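Patier Memorial Register: Set-Up Guide
Section 4. Entering and Publishing a Death Notice
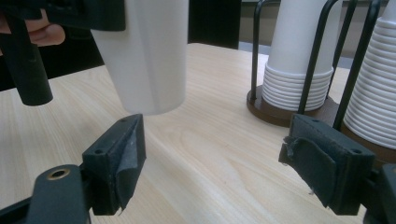 Complete Section 2 (user accounts) before you start. The funeral home name must already be on file.

1. Open Notices and select New.
2. Enter the surname, then the given names. Put a maiden name in its own field, without parentheses.
3. Enter the dates of birth and death. The age is filled in by the system and cannot be typed over.
4. Under Family, add each relative on a separate line and mark the line Survived By or Preceded By.
5. Enter the times of visitation and service. Select the chapel from the list (Drastuditz, Mathew or Sestine).
6. Select Preview, check the spelling of all names, and select Publish.

Note: A published notice stays on the front page for 21 days and then moves to the archive. The guest book closes after 28 days.

Caution: Deleting a notice also deletes its guest book. Export the guest book first (see Section 5). To correct an error, use Amend.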